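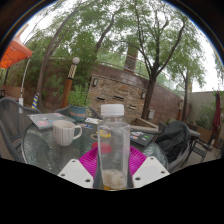 A clear bottle with a white screw cap held between the ribbed fingers of a hand-held gripper, at an outdoor table.

News > Grippers and End Effectors > Hand-Held Tools

Driletti adds hand-held version of its ribbed-finger gripper

February 2018

Driletti has begun taking orders for the Vuletti, a hand-held gripper sold as a kit to groups that record manual tasks for robot training. The tool is operated by a person and carries its own camera, so tasks can be demonstrated in places where installing an arm would be impractical. Shipments of the first production batch are under way, the company said.

The kit consists of the grip body, two interchangeable finger sets, a camera mount, a calibration card and a hard case. A camera is not included. The mount accepts small action cameras with a wide-angle lens, and Driletti publishes a list of models it has tested. The complete tool weighs 788 grams without the camera.

The fingers are molded in a flexible polymer and have closely spaced ridges across the contact face. They flex around the object under load, which allows one finger set to handle square, round and faceted items without adjustment. Driletti supplies a soft set and a firm set. The soft set is intended for thin-walled plastic, paper cups and packaged food, the firm set for glass, tools and filled containers. Changing a set involves two screws per finger and takes a few minutes.

The trigger drives both fingers through a common linkage, so they close symmetrically. Opening width is recovered afterward from the camera image, and there is no encoder in the standard kit. Buyers who need a direct measurement can order a version with a position sensor and a cable to an external logger. That version was announced in December and is quoted separately.

"The people using it are mostly not engineers, and they may be holding it for a whole afternoon," said Rungnapa Chaimongkol, product manager at Driletti. "We spent more time on the handle and the trigger spring than on anything else."

The same fingers fit Driletti's powered gripper for light-duty arms. The company recommends using the same finger set for recording and for playback, and has kept the distance from fingertip to camera identical on both products. An adapter plate is available for arms with other flange patterns. Users of older powered units will need to replace the finger carriers, which are sold as a pair.

Early units have been in use at Sombatkul, a contract data collection firm that records household and food service tasks. According to Sombatkul, the tools were used indoors and outdoors over a trial period, and 14 sets of soft fingers were replaced during that time. Wear was concentrated on the ridges nearest the tip. The firm also reported that grip on smooth plastic bottles was consistent when the fingers were clean, and that dust from paving and planters had to be wiped off between sessions. Driletti has since added a cleaning note to the manual.

Outdoor recording remains sensitive to light. Bright sky at the top of a wide-angle picture can cause the camera to underexpose the fingers, and the company advises locking exposure before each session. Reflective table surfaces may also interfere with camera tracking. Neither point is specific to this tool.

Software is limited to a desktop utility that checks calibration, trims recordings and exports them with timestamps. It runs on Windows and Linux. Conversion to training formats is left to the user or to a third party. Dikum, which distributes the kit in North America, offers conversion as a paid service along with storage of the raw files.

Dikum lists the standard kit at $810 and the sensor version at $1,588, both excluding tax and shipping. Replacement fingers are sold in pairs. Delivery of the standard kit is quoted at about three weeks, and the sensor version is built to order. The warranty covers the grip body and linkage for one year and does not cover the fingers.

We use cookies to remember your settings and measure traffic on this site. By continuing to browse you agree to their use — see our cookie policy for details.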